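Kraft paper on a white table for a kids' party – good idea or no?

Home & Table Forum > Parties and Entertaining

dbouazza
Posts: 6

Hi all, first time starting a thread here, usually I just read. My daughter turns six in July and we're doing the party at home, indoors, on our big white table. It stains if you look at it wrong (there's a turmeric spot from two years ago that I have made my peace with). My plan is to cover it with brown paper and let the kids go nuts. Then I started second-guessing. Does juice soak through? Does it slide around? And while I'm asking, what are people doing for cups? I'm sick of buying a sleeve of plastic ones and throwing the whole lot out.

Doaa

TeresaM_Sarnville
Posts: 1,910

Hi Doaa! Yes to the paper, a thousand times yes. I did it for both my boys every year until they got too cool for it. Get the heavier kind if you can, the thin stuff rips the second somebody leans on it. Tape the corners UNDER the table, not on top, kids pick at tape.

Juice will soak through if it sits. If you get to it in a minute or so you're fine. I keep a dish towel over my shoulder the whole party like a bartender.

donalc
Posts: 1,523

Going to disagree a bit. Paper is great for crayons and useless for drinks. We had a full cup of grape go over at my nephew's party, the paper held it against the table like a sponge and we didn't notice till cleanup. Purple shadow the size of a dinner plate. A wipeable cloth is ugly but it works, and you use it again next year.

TeresaM_Sarnville

Well sure, Donal, if you leave grape juice there all afternoon! Who serves grape at a kids' party with a white table?

donalc

My sister.

benedita.c
Posts: 2,000 (woo!)

Ha, hello from my 2,000th post, glad it's on something I care about.

Doaa, I'm with Teresa on the paper, but I don't bother covering the whole table. I cut a big piece and lay it down like one giant placemat, so there's white showing at the sides and along the front. Two reasons I like it that way. It looks nicer (to me anyway, my husband says it looks like I ran out), and the kids' elbows are on the table and not dragging the paper toward them. The edges never come out perfectly straight when I cut it and I've stopped caring. Creases too. If you unroll it the night before and put cookbooks on it, most of the curl comes out.

For cups we switched to reusables a while back and I'm never going back. I like a mix – a couple of woody-looking ones next to plain pastels looks really sweet on the brown.
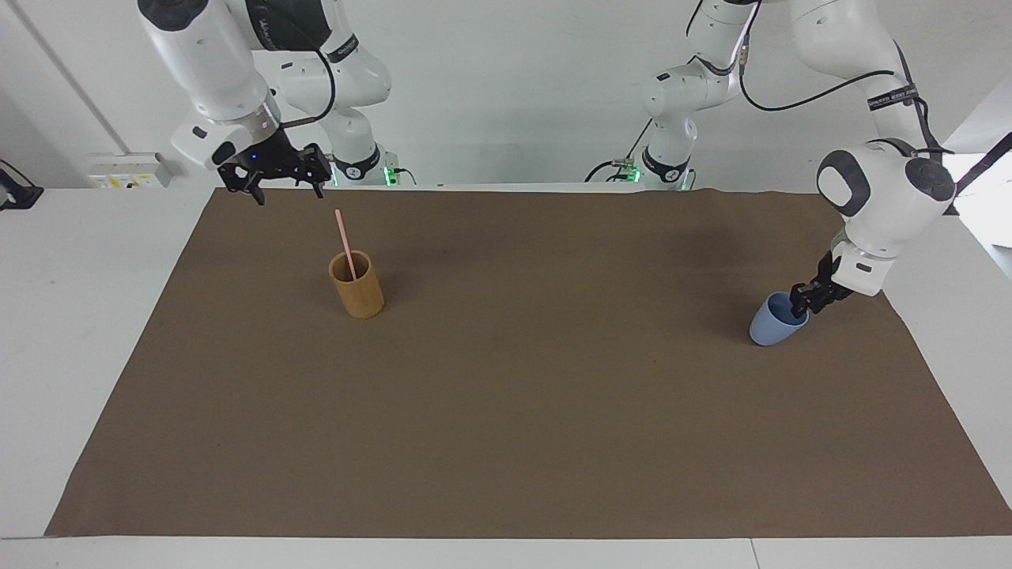 The thing I'd say about mixing them is that every kid remembers which one is theirs, so you don't get the "that's MY cup" business ten minutes in. With the matching plastic ones I was forever pouring out half-drunk lemonade that no one would claim. Let them pick a cup when they come in the door and that's their cup till they go home. Straws I'd hand out separately, and only to the ones who ask, or you'll be finding them under the couch at Christmas.

Oh, and fill them halfway! I know they complain. Halfway.

dbouazza

Oh I love this, the placemat idea solves my other problem, which is that the roll I was looking at isn't wide enough for the table. Are the bamboo type ones ok in the dishwasher? And do little kids manage without a lid?

benedita.c

I hand wash anything bamboo or wood, it takes two minutes. And mine have managed without lids since they were four or so. There are spills. There are always spills!

duarteL
Posts: 88

Chiming in on the bamboo question. We had a set from Wuvby and I put them through the dishwasher for most of a year against my wife's advice. They went kind of fuzzy around the rim and she was right. The colored plastic ones from Bomarex are still going and they live on the top rack.

Also, straws tip light cups over. A kid grabs the straw, the cup comes with it. For six-year-olds I'd skip them completely.

TeresaM_Sarnville

Noooo, you can't skip straws, straws are half the fun! Cut them shorter if you're worried. A long one in a short cup is asking for it, I'll give you that.

duarteL

I have vacuumed enough straws in my life, Teresa.

donalc

Agree with Duarte, no straws. And I still say put something under the paper. Doesn't have to be fancy, an old shower curtain liner cut down would do it. Then you get your nice brown paper look and the table survives.

benedita.c

OK, that's a good idea and I'm annoyed I didn't think of it. Does it make the paper slide though? Mine stays put pretty well straight on the table with a bit of tape, and I'd think a liner would be slippery.

donalc

Double-sided tape between the two. Test it on a corner first in case it doesn't like your tabletop.

TeresaM_Sarnville

Doaa, if you're anywhere near Sarnville, Mendes on the main street has the heavy paper by the yard, so you're not stuck with a whole roll. Ask at the back counter, they don't put it out front.

dbouazza

I'm about forty minutes away so that's doable! OK, so where I've landed:

Heavy brown paper, placemat style, old liner underneath if I can find ours. Cups all different, half full. Apple juice and water, NO grape. Straws I'm undecided, my daughter has already asked for pink ones, so I think that's been decided for me.

Do I put crayons out from the start or save them for after cake?

TeresaM_Sarnville

From the start! Gives the early ones something to do while you're still hunting for the candles.

duarteL

After cake. Frosting and crayons at the same time is how you get green frosting.

benedita.c

From the start, then sweep them into a bowl when the cake comes out. Also write each kid's name on the paper at their spot before they get there, they go straight to it. My youngest tore hers off and kept it on her wall for ages.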